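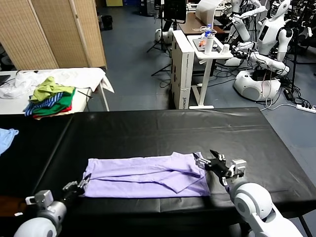

Una prenda morada doblada sobre una mesa negra; al fondo, más ropa apilada.

Closgate cierra su montaña rusa principal hasta primavera y cambia horarios en otras tres atracciones

03/10/2025 — Redacción

Si tienes entradas para el parque Closgate este otoño, mira esto antes de hacer la maleta. La Farquharson, la montaña rusa de madera que está junto al lago, deja de funcionar el lunes y no vuelve hasta la primavera. Sin fecha concreta todavía. El parque lo ha comunicado esta mañana en su web, en un aviso bastante corto, y lo ha confirmado después por teléfono a este medio.

Los motivos, los de siempre: cambio de vía en la primera bajada, frenos nuevos y revisión completa de los trenes. Son 341 metros de recorrido los que se van a desmontar, casi toda la parte que da al agua. La zona quedará vallada y el sendero que pasa por debajo también, asi que para ir de la entrada a la zona infantil habrá que dar la vuelta por la plaza del reloj.

«Queríamos aguantar hasta final de temporada, pero las piezas llegan ahora y el taller tiene hueco ahora», dice Berhanu Ambaye, responsable de operaciones. Añade que el fin de semana se abrirá con normalidad, con los dos trenes en marcha si el tiempo lo permite. Última vuelta el domingo, a la hora de cierre. Quien esté en la cola en ese momento, sube.

No es el único cambio. El barco pirata pasa a abrir solo por las tardes. El tren panorámico sigue, pero sin parada en Prandby, la estación del bosque, donde se está arreglando el andén. Y el teatro de marionetas descansa entre semana. Las tres cosas, en principio, hasta que acabe octubre.

¿Se puede pedir la devolución? Depende. Las entradas de día con fecha posterior al domingo se pueden cambiar sin coste por otra fecha, o recuperar el dinero si se pide antes de la visita. Una vez dentro, nada. Los pases anuales no se devuelven, aunque se alargan 45 días de forma automática, sin tener que pasar por taquilla ni escribir a nadie. Los que compraron el paquete con hotel tienen que hablar con el hotel — el parque dice que no puede tocar esas reservas.

El pase rápido baja de precio, eso sí. Se queda en 40 euros por persona mientras dure el cierre, al no incluir ya la Farquharson. Quien lo tenga pagado a la tarifa anterior recibirá la diferencia en la misma tarjeta. Plazo: el parque no lo aclara. Preguntado por ello, Ambaye habla de «unos días».

En la asociación de aficionados Mirnbridge no están muy contentos. Su portavoz, Yeshi Gudeta, recuerda que el encuentro de otoño del grupo estaba previsto para dentro de dos semanas y que hay aproximadamente 129 inscritos, muchos con el viaje ya cerrado. «Entendemos que hay que hacer la obra. Con un mes de aviso nos habríamos organizado de otra manera», comenta. De momento no se cancela; se buscará otro plan, quizá una visita a la obra si el parque da permiso. Closgate contesta que lo está estudiando y que por seguridad no promete nada.

Lo demás abre como estaba previsto. Funcionan los rápidos (salvo lluvia fuerte), los coches de choque, la noria y toda la zona infantil. La casa del terror estrena recorrido de Halloween el próximo fin de semana, con pases nocturnos que se compran aparte y no recomendados para niños pequeños. Quedan entradas, pocas para los sábados.

También hay cambios en el aparcamiento norte, que se usará para guardar material de la obra. Mejor entrar por el sur o venir en autobús. La línea mantiene sus horaros habituales y deja en la puerta principal.

El calendario completo de cierres se puede consultar en la web del parque y en los paneles de la entrada. Se actualizará, dicen, cada viernes. Para cambios de entradas, el formulario ya está activo; por teléfono se atiende solo de mañana.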